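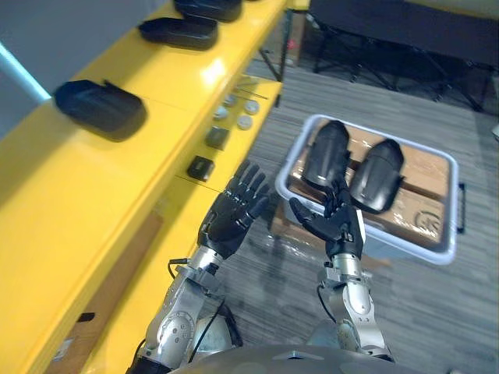

# Kleinteile und Gehäuseschalen: wohin damit?

Forum Oltside > Werkstatt & Lager > Ordnung

### schalenleger, 04.12.2020

Moin zusammen,

wir stellen gerade unsere Ablage um und kommen an einer Stelle nicht weiter. Die gelben Möbel sind gesetzt, die bleiben. Darauf liegen schwarze, gewölbte Schalen und davor allerlei Kleinzeug, also runde Metallteile, dünne Stäbe und kleine dunkle Kästchen. Auf dem Boden daneben steht eine durchscheinende Kunststoffbox, in der Kartonware gesammelt wird.

Zwei Sachen stören mich:

- Die Schalen brauchen viel Platz, und stapeln will ich sie nicht, die Oberfläche verkratzt sofort.
- Das Kleinzeug wandert. Die gelbe Fläche ist glatt, und wer eine Schale wegnimmt, schiebt die Hälfte davor mit.

Budget liegt bei etwa 400 Euro. Wie macht ihr das?

### regalboden13

Schalen nach hinten, Kleinteile nach vorn ist grundsätzlich verkehrt herum. Die großen Teile greift man öfter, die gehören an die Vorderkante. Bei uns steht das Kleine hinten in flachen Einsätzen von Bralell, und seitdem ist Ruhe.

### filzgleiter

Sehe ich anders. Wenn das Kleine hinten liegt, langt man jedes Mal über die Schalen hinweg, und irgendwann bleibt ein Ärmel hängen. Ich würde eine dünne Gummimatte auf die Platte legen, auf Maß geschnitten. Kostet fast nichts, und die Metallteile bleiben liegen.

### regalboden13

Gummi auf schwarzem Kunststoff gibt Abrieb. Hatten wir im Mai, danach durften wir alles abwischen. Wenn schon Matte, dann Filz.

### schalenleger

Filz kann ich mir vorstellen. Hier noch das Regal von oben. Auf der mittleren Ebene haben wir die dunklen Kästchen mit etwas Abstand verteilt und die Knöpfe nach hinten gestellt, die Stäbe dazu. Unten liegt ein Stück Pappe.
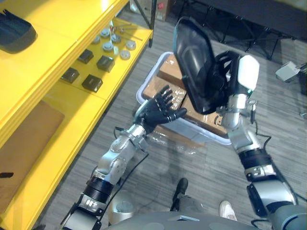
Wie tief darf ein Einsatz sein, damit man die Knöpfe noch gut greifen kann?

Nimm 5 cm als Obergrenze. Bei höheren Rändern kommt man mit den Fingern schlecht an die hintere Reihe, und flachere Schalen lassen sich auch leichter auswischen.

### kartonfalter

Die Antwort auf die Tiefenfrage kam von mir, die Software hat sie an den Beitrag darüber gehängt. Das ist seit dem Update öfter so.

Zur Box am Boden: Die würde ich dort nicht stehen lassen. Alles, was unter Kniehöhe steht, wird angestoßen. Stell sie auf einen niedrigen Hocker oder einen Rollwagen. Wir haben den Sanna, Artikel 487 im alten Katalog, der trägt so eine Box problemlos.

### filzgleiter

Rollwagen auf Teppich ist Quälerei. Bei Teppich lieber stehen lassen und eine feste Position markieren — Klebeband reicht. Und beim Karton darauf achten, dass die Folie außen nicht lose herumhängt, die verfängt sich sonst an allem.

### kartonfalter

Mit großen Rollen geht das auch auf Teppich. Man muss nur die richtigen kaufen.

### schalenleger

Danke soweit. Die Box bleibt erst mal am Boden, mit Markierung. Teppich ist es nämlich, grau und ziemlich feinflorig.

Bleiben die Schalen. Ich lege sie im Moment mit der offenen Seite nach oben hin, dann kommt man an den Steg in der Mitte heran und fasst nicht auf die Außenseite. Von der Form her ähneln sie einem Außenspiegelgehäuse. Gegenmeinungen?
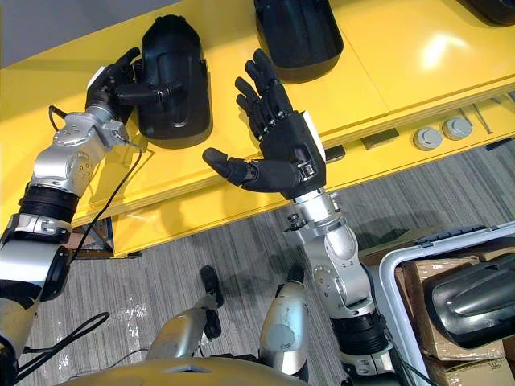 ### Antworten zur Lage der Schalen

**regalboden13:** Offene Seite nach oben sammelt Staub. Ich lege solche Teile immer auf den Rand, Öffnung nach unten. Der Rand wird später verdeckt, da sieht niemand einen Kratzer.

**filzgleiter:** Dafür muss man sie außen anfassen und hat jeden Fingerabdruck auf dem Schwarz. Offene Seite nach oben, Filz darunter, abends ein Tuch drüber. So machen wir es seit Jahren.

**kartonfalter:** Kommt darauf an, wie lange sie liegen. Bei einer Schicht ist Staub egal. Über Nacht würde ich umdrehen oder abdecken. Es gibt von Dralanon auch Formauflagen, aber die sind teuer und passen nur für ein Teil.

**schalenleger:** Formauflagen sind raus. Ich bestelle Filz für die Tischplatte und flache Einsätze für die mittlere Ebene. Die Reihenfolge mit den Schalen hinten lasse ich vorerst so. Wenn der Filz liegt, melde ich mich wieder.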